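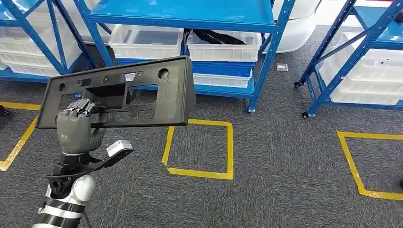
The hand holding a license plate bracket, fingers hooked through one of the openings.

Tips from our workshop: teaching a robot hand to hold flat plastic parts

Kaja Mockus and I share a space in Vunberg with a few other builders, and since November we work on a hand that must take car parts from bins and bring them to a marked place. These are notes for people who try something similar at home.

Choose a part with holes. A smooth panel slides out of the fingers, but a bracket with openings gives them something to hook. Let the fingers go through first, then close the thumb from the front. When we closed everything together, the part turned in the hand.

Grip large parts near a corner only if the wrist is strong enough. The far end pulls down more than you expect. We lowered the arm speed for this and lost 7 parts on the floor before we found a good value.

Mark the floor with yellow tape. On carpet, press the tape with a roller and cut the corners with a knife — torn ends come up when a caster goes over them.

Use the same kind of bin on every shelf. White ones are good for dark parts, as the edges are easy to find for the camera. Keep straps in their own bin, they catch on everything.

Write down each try. Our notebook has 232 of them now, and Zeyu Shao still finds mistakes in my columns.

Next we want to try the same grip with the left and right hand together, with the part passed between them.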